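Why Do Your Elbows Bend Only One Way?

Try something with me for a minute. Hold your arm out in front of you, palm up, and bring your hand to your shoulder. Easy! Now try folding your arm the other way, so that your hand goes back past your elbow. (Gently, please.) It just won't go, will it?

The place where two bones meet is called a joint, and you have lots of them, from your jaw right down to your toes. Your elbow works a lot like the hinge on a door, which swings open and shut and stops there.

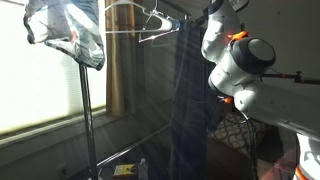 Huia Quinlan wrote to us after reading this far: my shoulder goes round and round like a windmill, so is that a hinge too?

What a good thing to notice, Huia! Your shoulder is a different sort, called a ball and socket. The top of your arm bone is round like a ball, and it sits in a shallow little cup, so it can roll nearly every way you like. Your hips are made like that as well.

Now, bones rubbing on bones would be very sore indeed - so the ends are covered with something smooth and slippery called cartilage.

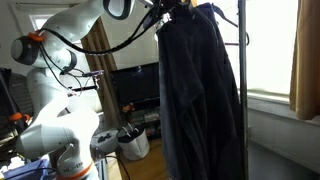

Between them there is also a little bit of slick fluid, a bit like the oil on a bicycle chain, and it helps everything glide when you run, climb or scratch your nose.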